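Why Do Some Dishes Dry Faster? Evaporation in the Nalville Dorm Kitchens
Student project report, Intro to Environmental Science
Feb 24, 2024

Background

Our project started with a complaint. The second-floor kitchen in our dorm in Nalville always smells a little damp, and the housing office told us to open a window. We wanted to know if that would help, so we turned the question into our semester project, and it became much more fun than we expected (one of us now checks the humidity before breakfast).

Water evaporates when molecules at the surface pick up enough energy to escape into the air. Warm air speeds this up, and so does moving air, which carries the damp layer away from the surface. What we didn't appreciate at first is how much the shape and position of an object matter. A puddle in the bottom of a bowl can outlast a thin film on a flat surface by hours, even in the same room.

What we measured

We used two kitchens, one with a window that opens and one without. In each we set out shallow trays, cotton dishcloths and ordinary tableware, and weighed everything before wetting it, right after wetting it, and then every 25 minutes until the weight stopped changing. Humidity and temperature came from a Stondex sensor taped to the cupboard door, well away from the stove. The scale was borrowed from the chemistry lab and we are very grateful for it!

By the end we had 1,232 readings. We threw out 252 of them, nearly all from one weekend when the sensor in the windowless kitchen slipped behind the cupboard and logged the same humidity over and over. We could have tried to fill in the gap, but we decided a smaller set of numbers we trusted was better.

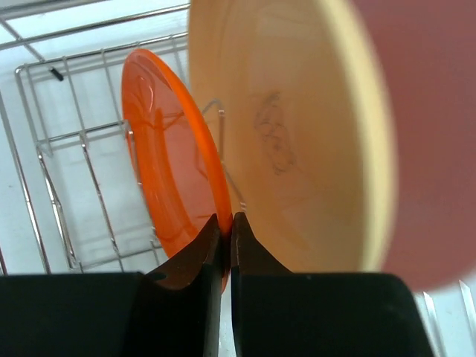
Tableware turned out to be our favorite part of the project, even though we had planned it as a side experiment. We compared three positions: flat on the counter facing up, flat facing down, and upright in a rack. Facing down was the worst by far – the trapped air under the plate gets humid fast and then nothing much happens. Plates stood on edge in a wire rack, like the orange, yellow-tan and dusty red ones in the photo, have air on both faces, and the open grid lets drips fall away underneath. In our tests the upright plates came back to their starting weight first in both kitchens, and the gap was bigger in the one without a window.

The dishcloths

Cloths hold far more water than plates do, so they matter more for the air in the room. A cloth folded over the faucet was still heavy the next morning. The same cloth spread out over a rail was dry by evening. We think this explains most of the damp smell, and it costs nothing to fix.

Problems

People kept cooking. We can't blame them, it's a kitchen, but a pot of pasta raises the humidity so quickly that several runs had to be started over. We also lost a tray to somebody's lasagna. Next time we would ask for a room we could lock, or run everything overnight.

Our graphs were made in Iturra, which took a while to learn. If another group uses it, check that the time column is read as time and not as text. That mistake cost us a whole afternoon.

Next steps

In April we want to add a small fan on its lowest setting and repeat the cloth tests in the windowless kitchen. We would also like to try different fabrics, especially the waffle kind, which has lots of surface for its size. The housing office has asked for a one-page version of our results, and we are drafting it now with a short note on where to hang the cloths.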